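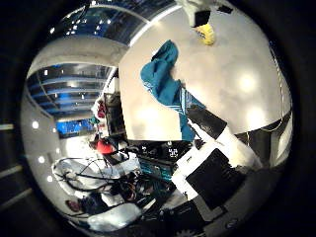 Bresmont started the towel and cloth folding project in May, and most of the work so far has been done by the people who used to fold by hand. The company supplies clean textiles to hotels and gyms, and its folding room is where staff have complained most about sore shoulders and wrists. Two of the folders now spend part of each shift in the development room, setting out cloths and telling the engineers which folds a customer would send back. The teal-blue cloth bunched up across the white surface, with the light blue and white stripes near its end, shows the kind of start the arm has to deal with. It has to find an edge before it can do anything else. A person does that by feel without looking. The black cables looped over the desk belong to the part of the job that was new to everyone on the folding side.

The work at hand

Wrist view, development room. The camera sees very wide, so straight things look bent. Staff who watch the screen for the first time usually need a few minutes before they can tell where the cloth is.

Setting out. A cloth is dropped, picked up by a random point and dropped again. The folders were asked not to tidy it. Joanne Dobson has 19 years in the folding room and said this was the hardest instruction she has been given at work.

Sorting the results. Each fold gets a pass, a redo or a reject. The engineers wrote the first set of rules from a drawing. The folders rewrote them in their second week, and the new version is one page long.

Logging. Results go into Kelia, the same software the plant uses for orders. The folders had not used it before this project. They now have their own logins and can see which customer each batch is for.

What has changed on the floor

The folding room has 12 people on the day shift. No jobs have been cut, and the company has put in writing that none will be cut during the trial. What happens after the trial has not been agreed.

Shifts are now split. Folders do the first half of the day at the tables and can ask to spend the second half with the arm. The pay rate for both halves is the same. A higher rate for the development work has been requested and is still being discussed.

The target for the trial is 2,000 finished folds that need no second handling. Plain cloths go first. Robes, fitted sheets and anything with ties will stay with people.

Breaks have moved too. The tables used to stop all together, and now they stop in two groups. Several people do not like this and said so at the last meeting. Liam Pilkington, shift lead, is trying a different rota for the next 9 shifts.

Training is done on paid time. It covers the stop button, safe distance, how to clear a snagged cloth and how to write up a fault. Anyone from the folding room can sign up at the shift office, including people on the evening shift.

Comments and corrections to this page can be left at the shift office as well.

Page updated June 11, 2020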